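Zorari Help > Teaching and Teleoperation > Questions

Teleop demos in simulation: policy drives past the bin and stops at the wall

Asked Aug 26, 2022
Tags: teleoperation, demonstrations, mobile base, simulation

I am recording demonstrations in Gurketti with the handheld controller. The task is short. The robot starts somewhere in the room, drives up to a bin, stops within arm's reach and drops what it is holding. I have 240 demos so far, all driven by me, and I trained on the lot with the default settings.

When I play the policy back it turns the right way at the start, which is encouraging. Then it carries on past the bin and comes to rest facing the wall. In a few runs it stopped at another object instead. The loss curve looks fine. Replaying my own recorded commands works, so I don't think the controller mapping is wrong.

Things I have tried:
Training for longer. No change.
Lowering the top speed on the base. It misses more slowly.
Throwing out the demos where I had to back up and try again. This made it worse.

Do I need more demos, or am I driving badly? I've seen people mention 1000 as a minimum, and I would rather not sit through that if something else is wrong.

3 answers

Accepted answer

Put the back-up demos back in. Those are the only recordings you have where the robot is in a bad position and gets out of it. If every demo is a clean approach, the policy has never seen what to do when it is slightly off, and small errors add up until it is past the target.

Then look at how you end each demo. I had the same fault in February and it was my thumb. I let go of the stick, waited a bit, then pressed the drop button, and the recorder kept all of that waiting as zero commands. The policy learned that standing still is a good thing to do in a lot of places. Trim the idle part at the end, and at the start as well if you are slow to get going. In Gurketti it is under Episode, Trim, Idle below threshold. I use 4 frames. Check a few by hand afterwards, as it sometimes cuts a real pause before the drop.

On numbers, I would not record any more until you have done both of those. 240 should be enough for one room and one bin.
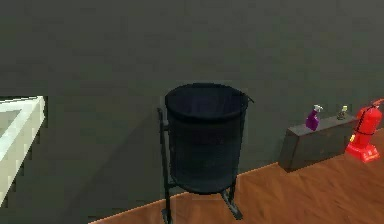
Camera views matter as well when you drive by remote control, and it is easy to forget that the policy only gets what the robot's camera gets. If you are steering from the free camera, you can see the whole room and it can't. Switch to the onboard view and drive a few from there. Mine is a render from one of my own rooms, and a black bin against a dark grey wall gives the policy very little to go on, whereas the red extinguisher over on the right stands out much more. Mine used to head for the brightest thing along the wall. I changed the wall colour and the lighting between episodes, and moved the other objects about, and it settled down after that. If you keep the layout fixed for every demo, expect it to learn the layout.

Comment from the asker: I was using the free camera for all of them. Will redo a batch from onboard and trim the ends.

Comment from the asker: Trimmed and retrained, with 9 new demos from the onboard view added. It now stops short of the bin instead of past it. Recording more.

Second answer

Are you on the Quiambao controller? The older firmware has a dead zone on the forward axis and small corrections near the target are not recorded. Update it and redo the calibration. You can tell by plotting the forward command for one episode. If it jumps straight from nothing to a fairly big value, that is the dead zone.

I don't agree that you should leave the number of demos alone, by the way. More never hurt me, provided they start from different places.

Third answer

Same problem here but with Urkorari and a real base. Did you ever get it to drop in the bin every time? Mine gets there and lets go too early.

Comment: Please ask this as a separate question and say which gripper you have.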